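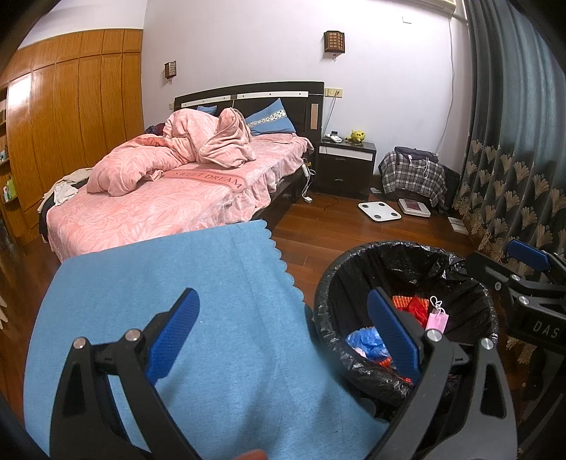
Leanne Furnival
4/28/20

Week whatever of staying in, and I have decided to sort out the bedroom. Not the whole house. I have met myself.

Rule one, borrowed from my friend Nadège: the bin comes to you. Stand it right by the table, put a black bag in, fold the bag well down over the rim. If I have to walk to the kitchen with every scrap I will stop to make toast, and that's the afternoon gone.

Rule two: clear the table first and put a cloth on it. Mine's the light blue one with the scalloped edge. It came from the Skondlow shop in the January sale, and I've been saving it for guests, so that went well.

Rule three: everything gets picked up once. Wrapper, bin. Crumpled thing, bin. Thing with a bit of string on it, look at the string, think "that's useful string", bin.

I have a drawer of useful string. It has never been of use. Norbert says it's load-bearing and if I empty it the chest will come down.

Found so far, all in the one drawer: 32 hair grips, a guarantee for a kettle we no longer own, and a birthday card I wrote to my aunt and evidently felt was best kept here.

Also more than 50 carrier bags, inside a carrier bag. I'm not made of stone. Those stay.

Do not sit on the bed. The bed has the pink sheet on, the one with the leaves and the ruffle, and it looks very nice and it wants you to lie down. I set a timer for 25 minutes and lost eleven of them to the bed.

Someone's asked whether the ruffle is practical. It hides whatever is under the bed. I can't think of anything more practical.

Under the bed is next week. Possibly the week after. There's a suitcase under there that I'm fairly sure has another suitcase in it.

Norbert has looked in to ask if I'm throwing away anything of his. I said no. He looked in the bin anyway.

He's taken 2 things back out. One of them was the string.

Timer's gone. Kettle's on. Drawer's shut, if you lean on it.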